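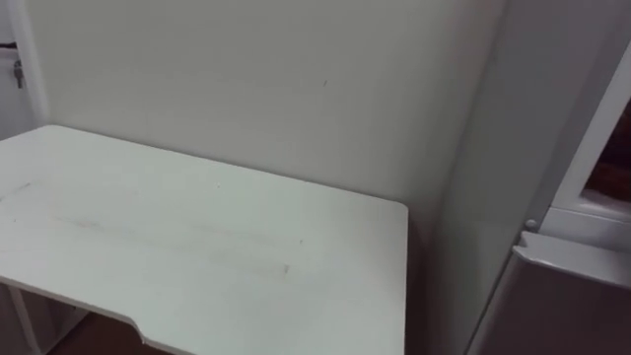 7月。朝のうちに机の上のものを全部廊下に出し、天板の清掃に着手した。オドロウ(Odlow)に部屋を借りてから、この机の面をまともに拭いたことがない。使っている間はキーボードと紙で大半が隠れるので、汚れの分布を把握していなかった。

汚れは灰色がかった筋で、天板の中ほどを横方向に走っている。薄い。正面から見るとほぼ判別できず、窓側に回って低い角度から見ると出てくる。筋の右寄りに、それより濃い小さな点がある。筋と点は別の由来と考えて、別々に処理することにした。同じ洗剤で一度に済ませようとすると、何が効いたのか分からなくなる。

まず乾拭き。マイクロファイバーの布を四つ折りにし、左奥から手前へ、面を替えながら一方向に引く。往復させると砂粒を引きずるので往復はしない。布に付いたのは綿埃と消しゴムの屑だけで、灰色の筋には変化なし。ここまでは予想どおり。

次に水拭き。水道水、常温、布は固く絞る。艶消しの面は水の筋が残ると後で判断を誤るので、直後に乾いた布で追う。結果、輪郭がわずかに後退した気もするが、濡れた直後は全体の色が沈むため当てにならない。3分待ってから見直した。やはり筋は残っている。

中性洗剤に移る。オシス(Osis)の住居用を規定の濃度に薄めたもの。ラベルの指示は「布に含ませて拭く」で、直接噴霧は避けるようにとある。筋の左端だけを試験区画に決め、養生テープで四角く囲んで、その内側だけを拭いた。布に薄い灰色が移った。効いている。ただし内側が完全に白くなったわけではなく、テープを剥がしても境界が見える程度の差にはならなかった。汚れの一部が油分を含み、残りは別の成分、という解釈が妥当と思う。

天板の材質は分からないまま進めている。表面は平滑で艶がなく、角はわずかに丸めてある。裏に製造元の札が貼ってあり、オルネント(Ornent)と読めるが、型番の欄は擦れて消えていた。材質の記載はもともとない様式らしい。塗装なのか化粧板なのかが決まらないと、研磨剤の可否も決まらない。裏面の目立たない隅に溶剤を付ける方法も考えたが、裏と表が同じ仕上げである保証がないのでやめた。

前任のボフミラ・ルカーチ(Bohumila Lukáč)に問い合わせた。この部屋を先に使っていた人で、机も彼女が残していったものになる。返信は昼前に来た。短い。

「アルコールは使っていました。変色はありません。研磨はしたことがないので分かりません。灰色の跡は、私の時にはノートパソコンの脚の位置にありました。」

アルコール可、という情報は有用。後半については、現在の筋はパソコンの脚の跡にしては横に長い。脚を引きずった線なら長くなり得るが、私の方でも書類箱を横に滑らせて出し入れする癖があり、そちらの寄与が大きいと見ている。書類箱の底には灰色の樹脂の縁が付いている。試しに不要な白い厚紙の上で底を滑らせたら、似た色の薄い線が出た。断定はしないが、ほぼこれだろう。

そうすると成分は樹脂の擦れ移りで、面が削れた傷ではない可能性が高い。爪の先で筋を横切らせても引っかからない。傷なら段差が拾えるはずなので、この点も擦れ移り説と矛盾しない。

昼食後、コラール(Kollár)まで歩いて、メラミンスポンジと耐水ペーパーを買った。ペーパーは1,000番。今日使う予定はなく、選択肢として手元に置く。艶消しの面に紙やすりを当てると、そこだけ反射が変わって戻せなくなる。汚れを消して光沢のむらを作るのでは改善とは言えない。店の人は「もっと細かいのもある」と勧めてくれたが、番手を上げれば今度は艶が出る方向に振れるので断った。

帰ってからアルコール。同じ試験区画で、布に少量。揮発が速いので小さく区切って拭く。中性洗剤の後よりはっきり色が取れ、布には灰色の短い線が付いた。面の変色、白化、べたつきなし。乾くのを待って斜めから確認し、残りの区域に広げた。左から右へ、区画を少しずつ重ねながら進める。換気のため窓は開放。廊下の書類が風で動いたので、途中で文鎮代わりに辞書を載せに行った。

右寄りの濃い点は最後に回した。アルコールでは動かない。インクなら滲むはずだが滲まない。定規の角を当てて寝かせて押してみたが、盛り上がったものが外れる感触もなかった。メラミンスポンジを小指の先ほどに切り、水を含ませ、力を入れずに当てて2回だけ撫でた。少し薄くなったようでもある。スポンジは要するに極めて細かい研磨材なので、ここで止めた。続ければ消えるかもしれないが、点が消えて艶の違う円が残る結果は避けたい。位置を手帳に控えた。

筋については、今日の時点で「目立たなくなった」とだけ書いておく。完全に取れたかどうかは、洗剤とアルコールの影響が抜けてから、朝の光で見ないと判定できない。夕方の光は色が付いていて、灰色の薄い差を隠す。

ついでに設置状態も点検した。奥行きは壁側から手前の縁まで測って85センチ超。超というのは、手前の縁に切り欠きがあって基準が一つに決まらないため。縁が浅く内側へ段になり、斜めに入り込んでいる。体を寄せて座れるようにした形で、椅子をこの位置に合わせると肘が天板に載る。切り欠きの内側の縁は腕が当たるところなので、平らな面よりも皮脂が付きやすいはずと思い、ここは中性洗剤で念入りに拭いた。布は確かに黄ばんだ。見た目では汚れていなかった。今後、拭く順序の最初に入れる。

天板の右奥の角は、壁と右側の白い側板が作る入隅のすぐそばにある。寄せすぎると掃除の布が入らないし、離すと鉛筆が落ちる。今は布の厚み分だけ通る状態で、これを維持する。机を少し引いて裏を見ると、鉛筆が落ちていた。離しすぎた時期があったということになる。鉛筆は回収した。

脚は天板と同じ白で、下に斜めの枠材が入っている。枠の上面は埃の棚になっていた。上からは見えず、座っていても見えず、床に膝をついて初めて分かる。乾いた刷毛で落とし、床で吸い取った。枠の継ぎ目のねじを六角レンチで確かめたところ、左側に緩みがあった。締め込みは手応えが出るところまで。以前から字を書くと天板が微かに揺れる感じがあり、床の不陸だと決めつけていたが、ねじだったらしい。締めた後に天板の手前の縁を掌で押して確認した。揺れは減った。床の影響が残っているかどうかは、物を戻してから評価する。

壁は白に近い塗装で、目立った汚れはない。右の隅に向かって灰色に見えるのは光の回り方によるもので、白い紙を当てて比べたら紙も同じように暗くなった。汚れと誤認して拭き始めるところだった。上の方に短い線が一本、黒っぽく付いている。ピンの跡か、何かを当てた跡か、椅子に乗れば調べられるが、今日は机の作業で終える。壁の塗装は天板より弱いと見るべきで、アルコールを持ったまま上がるのはよくない。やるなら消しゴムからにする。

左手の扉の縁に鍵が差したままになっている。錠から軸を下に向けて下がっている状態が常態化していて、机の左端で布を大きく振ると手の甲に当たる。今日も当たった。抜いて引き出しに入れる案はあるが、抜いた鍵は経験上なくなる。ルカーチさんに鍵の扱いも聞いたところ、「差したままが一番見つけやすいです」との返事で、前の運用もそうだったと知れた。現状維持とする。代わりに、左端は布を小さく畳んで拭く。

物を戻す前に、書類箱の底を処置した。灰色の縁に沿ってフェルトの薄いシールを貼る。貼る面はアルコールで脱脂し、角は丸く切った。角のあるまま貼ると、滑らせたときにそこからめくれる。貼り終えてから白い厚紙の上で同じ動作を繰り返したが、線は出なかった。ただし新品のフェルトでの結果なので、埃を噛んだ後にどうなるかは別に見る必要がある。フェルトに砂粒が入れば、擦れ移りよりも悪い、本物の傷が付く。月初に底を確認する項目を手帳の点検表に足した。

夕方、戻し始めた。キーボード、スタンド、書類箱の順。書類箱は従来の中央寄りをやめ、右奥に置いた。滑らせる距離が短くなる。その代わり、手を伸ばす距離は長くなった。数日使って、腰に来るようなら戻す。辞書は廊下から一番最後に持ってきた。風はもう止んでいた。

使用した布は洗剤で手洗いし、アルコールに使った分だけ別に干した。灰色の線は布の方にも残り、二度すすいでも取れない。布の側の樹脂は落ちにくいという、それ自体は参考になる結果なので、捨てずに清掃用に回す。耐水ペーパーは未開封のまま工具箱の蓋の裏に入れた。

残件。天板の筋を朝の光で再判定。右寄りの点は触らず経過を見る。壁の短い線は消しゴムで試す。左の脚のねじは一週間後に再度締め具合を確認。オルネントの札の型番については、札の写しを取ってルカーチさんに送ることにした。購入時の書類が残っているかもしれないと書いてあったので、型番が分かれば材質も引けると思う。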